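4/29/10
By the Flunov bench team

I've been running the Flunov 6 column in our lab at Villerby since August, and I'm still a bit smitten with it! If you do adsorption work on coloured effluent you'll know how fiddly packed columns can be. Mine takes any granular carbon or dried biomass you like, and the end caps come off by hand (no more hunting for the spanner).

The flow stays lovely and steady, even when I leave it going overnight on the dye-house water we get from Cinddale.
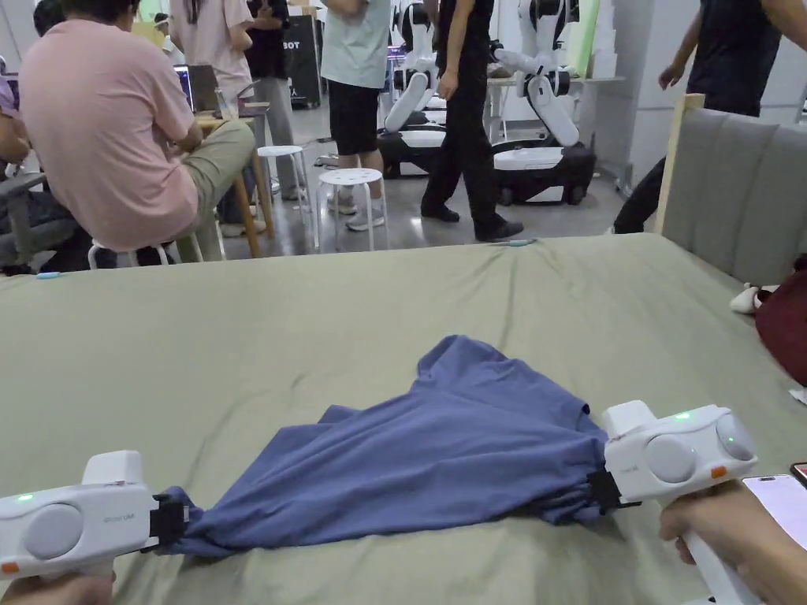 The glass sleeve is the part I fuss over most. Order code 2391 is the plain one and 961 has the side ports for sampling, and I'd go for the ports every time. You get 3 spare frits in the box. They do clog if your bed material is too fine, so sieve it first and rinse until the water runs clear.

Sandberg pump tubing fits straight on, by the way.

Last updated: spring 2010
Contact Flunov | © Flunov | Back to top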